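Condis Rooms and Lodgings
Beds > Bunk beds > Metal bunk beds

Skamum bunk bed, metal frame with wooden decks
Item number 2695

In stock at our Au warehouse
Sold as a full set: frame, two decks, guard rails, ladder, fixings
Mattresses sold separately (see Ovalano, further down)

Overview

The Skamum is a full-size metal bunk bed for staff rooms, student lets, hostels and shared bedrooms. It takes two adults. The frame is steel tube with a painted finish, and both decks are made from wooden slats. It is a plain bed and we sell it mostly to people who furnish several rooms at a time, although we are happy to send a single one.

We have sold the Skamum for a good many years with small changes along the way. The current version has a thicker ladder hook and a different cap on the feet. Parts from the older version still fit, apart from the caps.

The bed stands against a wall on its long side. It can go in a corner, and in a small room that is usually where it ends up. Leave the ladder side clear. The ladder can be fitted at either end of the open side, so there is no left-hand or right-hand version to choose when you order.
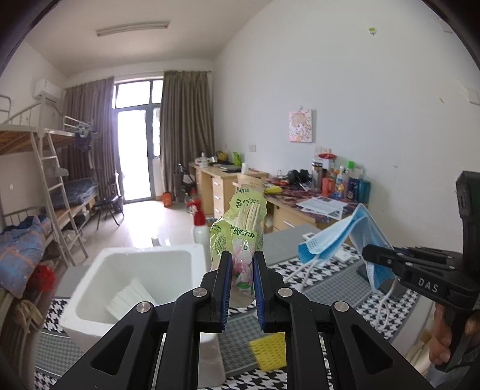
The frame is the part that gets the hard use in a shared room, and it is worth thinking about what it will have to carry besides people. Most rooms are short of cupboards, so the bed becomes the cupboard. Clothes go on a hanger over the upper rail, a carrier bag gets hung lower down and a bundle of rope is tied to the frame where it is out of the way. The tube takes all of this without trouble. Weight hung from the guard rail should be kept to clothing and light bags, as the rail is there to keep the sleeper in and its bolts are sized for that job. Heavier things can hang from the lower side bar. If you tie anything to the frame, use cord or soft rope. Wire and cable ties with a sharp tail will go through the paint in a few months and the bare patch will then rust.

Frame

The uprights are made from round steel tube. The side bars are pressed into a shallow angle, with the flat part facing inwards to carry the deck. Each side bar meets the upright at a bracket with two bolts. All bolts on the bed are the same size and take the same key, and the key is in the box.

The gap between the two decks is 102 cm. With a normal mattress on the lower deck most people can sit up in it, though tall people will need to lean forward a little. If you are fitting out rooms for tall staff, ask us about the raised uprights, which come to order.

The feet have push-on caps. They are fine on tile, lino and hard floors. On soft wood flooring we would put a felt pad under each cap — the weight of the bed and two people sits on a small area.

Decks

Both decks are wooden slats resting on the side bars. The slats come joined by a strap, so you unroll them along the bed and screw down the first and last. The ones between are held by the strap and by the weight of the mattress.

From the lower bunk you look straight up at the underside of the upper deck. It is sanded but not varnished. Some customers varnish it themselves, and if you do this, do it before the deck goes on and give it time to dry flat. Please don't staple fabric to the slats. We have had several decks back with splits along the line of staples and these are not covered.

A slatted deck lets air through, so a mattress on it needs less turning than one on a solid board. It does still need turning. See Care, below.

Ladder

The ladder is metal and leans against the open side of the bed, hooking over the upper side bar. It lifts off. This is handy for cleaning and for changing the lower bed, and some customers like to be able to move it along. If you would rather it stayed in one place, there is a pair of clamps in the fixings bag. We recommend the clamps for any room where the people change often.

The rungs are flat metal. They are hard on bare feet. Rubber rung covers are listed under Spare parts and they push on without tools.

Guard rails

The upper bunk has a curved tubular guard rail on the open side, with a gap left for the ladder. A second, lower rail goes on the wall side. Both must be fitted before anyone sleeps on the upper bunk, including when the bed is hard against the wall.

Mattress depth matters here. A deep mattress brings the sleeper up level with the rail and the rail stops doing its job. For this reason we only sell the Skamum with the thinner mattresses in our Ovalano range, and we ask you to check the depth if you are using your own. The line marked on the inside of the upper end frame shows the highest point the top of the mattress may reach.

Planning the room

Measure the ceiling height first. You want enough room for the person on the upper bunk to sit up, and you need to allow for whatever is already on the wall or ceiling. A wall-mounted air conditioner above the bunk is common in rented rooms. It can stay, but think about which way it blows and put the pillow at the other end if you can. Ceiling lights need the same check. A long tube light should hang well clear of the end of the bunk where the ladder goes.

Next, allow space in front. In a narrow room you will want a small table on the open side, and there has to be a way past it to reach the ladder. Bedding also takes up more room than people plan for. A thick quilt on the lower bunk tends to hang over the front edge, so a table pushed right up to the bed will always have a corner of quilt on it.

A table near the lower bunk gets used for everything: the phone, the remote control, a pump bottle, a box with no lid for odds and ends. We suggest one with a wipe-clean top or a cloth over it. A patterned cloth shows marks less than a plain one.

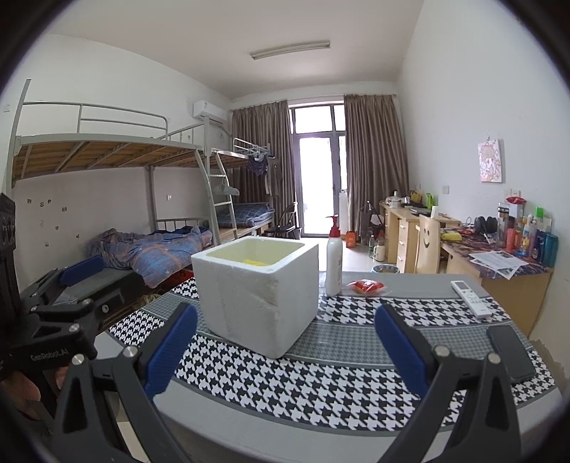
Mattresses for the Skamum

The Ovalano Slim is the one we send out most. It is a foam mattress with a checked cotton-mix cover. The cover zips off on three sides and can be washed at a normal warm setting. Do not tumble dry it, as it shrinks lengthways and you will have a hard job getting the foam back in.

The Ovalano Firm is the same size with a denser foam. It is heavier to lift to the upper deck and we suggest it for the lower bunk, or for both if your rooms are let for long stays.

Both fit inside the side bars with a little space left for tucking in sheets. A standard single fitted sheet is a bit loose on the Slim but stays on.

Putting it together

You need two people. One person can do the lower half alone, but the upper side bars have to be held level while the bolts go in.

Work in this order. Stand the end frames up roughly where the bed is going. Fit the lower side bars and leave the bolts finger tight. Fit the upper side bars in the same way. Check that the bed stands level on all its feet, then go round and tighten everything with the key, starting at the bottom. Fit the diagonal supports. Unroll and screw down the decks. Fit the guard rails. Hook the ladder on last.

Go round the bolts again after the first couple of weeks. Metal beds settle, and most of the creaking we are asked about stops once the bolts have been done a second time. After that, check them whenever the room changes hands.

There are 28 bolts in the fixings bag. If you have any left over at the end, look at the diagonal supports, as these are where they get missed.

Care

Wipe the frame with a damp sponge and a little washing-up liquid, then dry it. A yellow kitchen sponge is fine if you use the soft side. Don't use scouring powder or wire wool. Touch-up paint is available in a small pot and is close to the frame colour, though not an exact match on older beds.

Dust collects on the side bars where the slats rest. Lift the mattress and use a dry brush.

Turn the mattress head to foot every couple of months and stand it on its side for an hour when you change the sheets. In a room that is shut up with no heating, for example an empty let in February, take the mattress off and lean it against the inside wall.

Spare parts

Ladder hooks, pair
Ladder clamps, pair
Rubber rung covers, full set
Foot caps, current version
Foot caps, older version (while they last)
Slat strap, single deck
Single slats
Bolts and key
Touch-up paint, small pot
Raised uprights, to order

Please give the item number when you ask for parts and say whether your ladder hook is the thick or thin type. A photo of the hook is helpful.

Delivery and returns

The bed comes in flat boxes, plus one for each mattress. The longest box will go round a normal stair but not a tight spiral one. The driver delivers to the door on the ground floor. Carrying upstairs can be added when you order, and has to be booked before the van leaves Au.

Unopened beds can be returned. Beds that have been put together can only be returned if there is a fault. Mattresses can be returned if the plastic is still sealed.

Stock and prices on this page last checked October 2021. For orders of several beds, send us the number of rooms and the ceiling height and we will reply with a price including delivery.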